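Soft Goods, Two Arms, Fewer Demonstrations

A training method from the Goltetti lab in Jirnville cuts the data a bimanual robot needs to handle pillows and cloth. It also shows where the limits are.

Rigid objects are a mostly solved case for a robot arm with a parallel gripper. If the object's pose is known, the set of workable grasps can be computed, ranked and tried. A pillow has a pose only in a loose sense. It sags over whatever holds it up, its outline moves when one corner is touched, and a fold in the cover can look like an edge to a camera and feel like nothing to the jaws that close on it.

The usual answer is to skip the geometry and learn from demonstrations. An operator drives two arms through the task, the camera images and joint positions are recorded, and a policy is trained to produce the same motions from the same kind of view. It works, and it is expensive. The earlier policy at Goltetti for lifting a pillow with two arms was trained on 3,000 demonstrations collected over one winter. It performed well on the furniture used in training and poorly on anything else.

The group's newer method, which it calls contact-first training, reaches a comparable result with 600 demonstrations. The saving comes from how each recording is cut up and weighted. The network itself is nearly unchanged.

Where the information is

In a typical recording of the lift, most of the time goes to free motion. The arms travel from a rest position to the object, then from the object to a goal. A standard imitation loss treats every time step alike, so the policy spends most of its capacity learning to move through empty air, a part that a simple planner could have handled.

The part that decides success is short. It starts when the first jaw nears the fabric and ends when both grippers hold enough material to carry the weight. Goltetti labels this window automatically from gripper current and the gap between commanded and measured joint positions. Steps inside the window get a higher weight in the loss. Steps outside it are thinned out before training.

Weighting alone gave a modest gain. The larger one came from a second change: during the contact window, the policy predicts the motion of one arm given the planned motion of the other. Earlier versions predicted both arms together from the image, and they tended to average between two valid strategies. An operator may pinch the left side first and bring the right arm in after, or the reverse. The average of those two is a pair of grippers that close at the same time on the middle of the pillow and push it away.

With the conditional form, one arm commits and the other adapts. Which arm goes first is chosen by a small classifier that looks at the image once, before contact.

Testing on furniture

Evaluation was moved off the lab bench early in the project. A flat table hides a good deal of the difficulty, as the pillow lies in nearly the same shape each time and both arms have clear access from all sides. Chairs with molded seats are harder. The seat is curved, the backrest blocks some approaches, and a loose cover or sheet near the pillow gives the gripper something else to catch.

The test set has 44 placements, each a combination of object, seat and starting orientation. Every placement was run ten times with each policy. A run counted as a success if the object was lifted clear of the seat by both arms and held for five seconds. Drops, single-arm lifts and any run in which the operator pressed the stop were counted as failures.

The 3,000-demonstration baseline succeeded in 61 percent of runs. Contact-first training with 600 demonstrations succeeded in 66 percent. The difference is small enough that the group does not claim an improvement in success rate, only parity at one-fifth of the data. When the old training set was reprocessed with the new method, the rate rose to 79 percent, which suggests that the extra recordings still hold value once the contact window is treated properly.

Training cost fell as well. The thinned data set takes 2,000 gradient steps to reach its best validation score – the baseline needed far more, although the two runs used different batch sizes and the figures should not be compared too closely.

What still fails

Three kinds of failure make up most of the remainder. The most common is a shallow pinch, where the jaws close on the cover without catching any filling. The lift begins normally and the fabric slides out as the load comes on. Gripper current is a weak signal in this case, as a thin layer of cloth and a thick one both stop the jaws at close to the same force.

The second is a catch on the wrong fabric. With a sheet draped near the object, the gripper sometimes takes both layers. Printed covers reduce the problem, presumably through contrast, while a plain white pillow on a white sheet remains the worst placement in the set.

The third is interference at the backrest. The conditional policy avoids collisions between the two arms fairly well, yet it has no explicit model of the furniture. When the second arm has to reach around a curved back, it may stall a short distance from the object and wait.

A team at Gunnlaugsson, which builds handling equipment for commercial laundries, has run the method on its own arms at a plant in Fludton. Its task is feeding pillowcases onto a conveyor, so the contact window is shorter and the background never changes. The labeling step carried over without changes. The order classifier had to be retrained, and the engineers there eventually fixed the order by hand, which removed a source of variation they did not need.

Goltetti plans to add a tactile pad to one jaw on each arm, mainly to address the shallow pinch. The current labeling rule would stay in place, with the pad used as an extra input during contact. A second round of tests on the same 44 placements is set for August – the seats and covers have been kept so that the results can be compared directly.

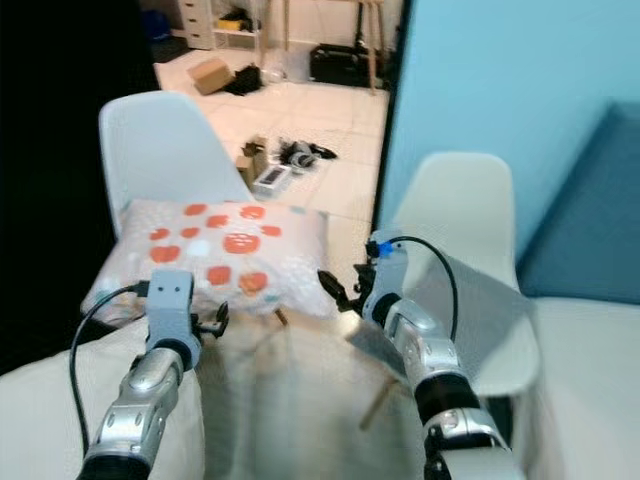 Two arms work on a dotted pillow on a molded plastic chair, with a white sheet draped below.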